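Sketlow Is Hiring a Network Rollout Planner (Annan office)

By the Sketlow hiring desk
April
2 min read

Sketlow builds and maintains mobile networks for regional carriers. We are looking for a rollout planner to join the team in Annan that is moving our customer Neveo from its old radio equipment to 5G.

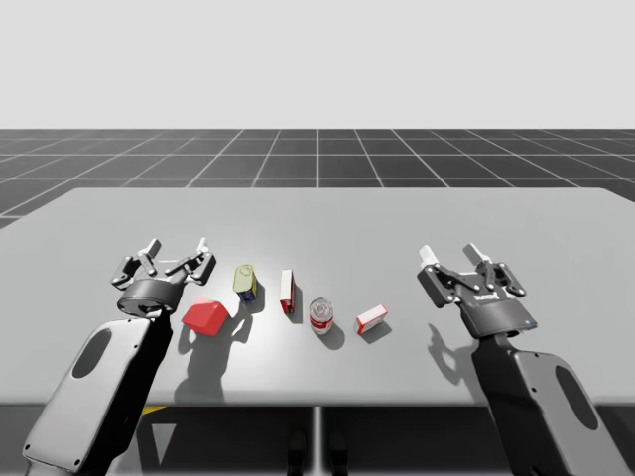
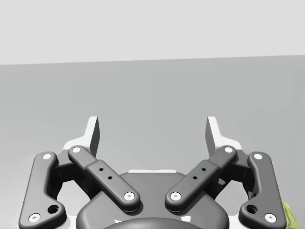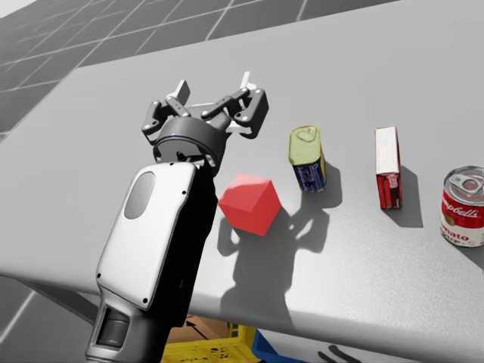 The Neveo project covers 461 sites, most of them on rooftops and farm land. Some 300 still need a new lease, a power upgrade, or both before a crew can be sent. The planner keeps the schedule for those sites and makes sure the right equipment is at the right address on the right morning.

What you will do

Build the weekly work plan for four field crews and change it when weather, permits or deliveries get in the way.

Talk to landlords and power companies about access dates. Much of this is by phone.

Check vendor delivery notes against the site design. The network currently has radios from two suppliers, and parts for one will not fit the other's mounts.

Keep site records up to date in Greltex, our planning system. Training is given in the first month.

Send Neveo a short written status report at the end of each week and join their call the next morning it is held.

What we ask for

At least two years in telecom, utilities or construction scheduling. A degree is fine but not required. You should be comfortable with large spreadsheets and able to read a basic site drawing. Experience with tower leases is a plus. A driver's license is required, as you will visit sites several times a month.

You do not need to climb. If you hold a current climbing certificate, tell us, but it will not affect the pay for this job.

Hours and pay

Full time, with a start at 8 a.m. on most days. Two days a week can be worked from home after the training period. Night work happens when a site is switched over to the new equipment, and those hours are paid at the overtime rate. The pay range is sent to every applicant before the first interview.

The contract is permanent. When the Neveo work ends, the planner moves to the next carrier project in the same office.

How to apply

Send a resume and a short note about a schedule you have managed to the Annan office through the careers form. Please put "Rollout planner" in the subject line. Interviews are held in two rounds, the first by phone and the second in person. Applications close at 5 p.m. on the last working day of the month.

Recent openings

Fiber splicing technician, Annan
Site lease coordinator
Warehouse clerk, nights
Radio test engineer, Neveo project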